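Knife blocks: what I'd bother with and what I wouldn't

April 26, 2020

Every list of kitchen tips has a paragraph on knife blocks, and most of them contradict each other. One says blocks are filthy and should be thrown out. The next says a drawer will ruin a blade in a month. I have had a block on the worktop through two kitchens and I don't believe either of them.

Start with the claim that bamboo is "naturally antibacterial". The leaflet that came with my Lanberg block says so, in green letters. Perhaps the living plant has something going for it. A block of strips glued together and finished is another matter, and I wouldn't rely on it to clean up after a knife that went in damp. Dry the knife. A tea towel does the job, wiping from the spine side so you don't slice the cloth or yourself, then leave it out on the side for a few minutes before it goes back.

The slots are the part people worry about, with some reason. You can't see into them and you can't get a cloth down them. What I do twice a year is take everything out, turn the block upside down over the sink and knock it firmly with the heel of my hand. Crumbs come out. After that, a dry pipe cleaner or a thin bottle brush in each slot, and the small nozzle of the vacuum over the top.

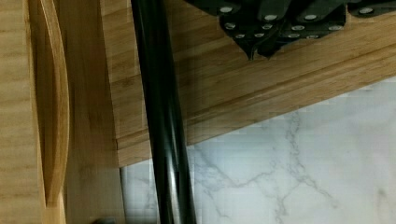
Handles are a different job and get forgotten. The riveted kind collect a grey line of grease around each rivet, and wiping the whole lot in one go while they're standing in the block only moves it about. Take them out one at a time and use an old toothbrush with a drop of washing-up liquid. Keep them out of the dishwasher, whatever the box says. Mine said dishwasher safe, and after one summer of it I had a handle I could wobble with my thumb.

The outside of the block needs very little. A cloth wrung out well, along the grain, and then a dry one. Grooves and ledges hold flour, so go along those with a cotton bud if it bothers you. Brenlow sell a 200 ml bottle of "bamboo reviver" which smells like plain mineral oil to me and costs a good deal more. A teaspoon of the ordinary food-safe oil goes a long way. Don't pour it near the slots.

Does a block blunt knives? It can, if you drag the edge along the wood on the way in. Rest the spine against the slot and slide. With slots that run flat it doesn't matter much. I would worry more about glass chopping boards.

As for buying one, I'd be wary of the big sets. You pay for a full block and then use the same 2 knives. If the ones you like are decent, buy an empty block to fit them, and measure the longest blade first.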